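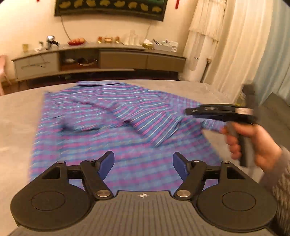 A striped long-sleeved shirt on the table, one sleeve folded across the body.

Malo clothing swap returns in February

The Malo clothing swap will be back at Hestcombe hall in February, and organizers are asking for long-sleeved shirts and sweaters in adult sizes. Last winter's swap took in 1353 items.

Clothes should be clean and folded - sleeves in first, then the body in half. "Bring hangers only for coats," said Yatziri Chávez, who runs the sorting tables.

Each household may bring up to 70 pieces. Doors open at 10 a.m.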